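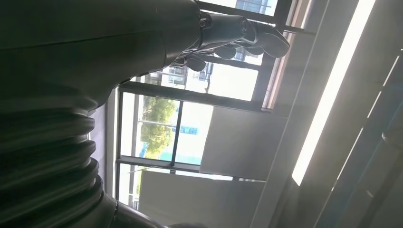 Okay, so, sleep. I've been a bad sleeper since I was nine, and when the people at Renberg asked me to give the after-lunch talk I figured at least some of you would be ready for the topic. My big thing this year is morning light. I used to keep the blinds shut until I'd had two coffees (terrible idea, by the way), and now I go stand at the window first thing. Look at how bright the window is on the slide, with the robot arm in front of it gone mostly dark. Your eyes even that out for you, so you never notice how dim the rest of a room is, and most of us park our desks in the dim part!

Next slide, the diary. I kept one for 167 nights, starting in April. Bedtime, wake time, what I ate, how grumpy I was. I did it in a little paper notebook from Mornonano and it lived under my pillow. My average time to fall asleep in the first month was 49 minutes. Pause here, let them groan.

Then the three things I changed. Light early, no phone in bed, and the same wake-up time every single day, even on vacation. That last one I hated. I spent a week in Ikska getting up at six while everybody else snored, and I was pretty cranky about it, but I did nod off faster at night.

Ask for hands: who naps? Don't pick on anybody. Tell the story about falling asleep on the bus and riding it all the way back to the depot.

If there's time, do the bit on pillows. If not, skip to questions, and remember to repeat each one into the mic.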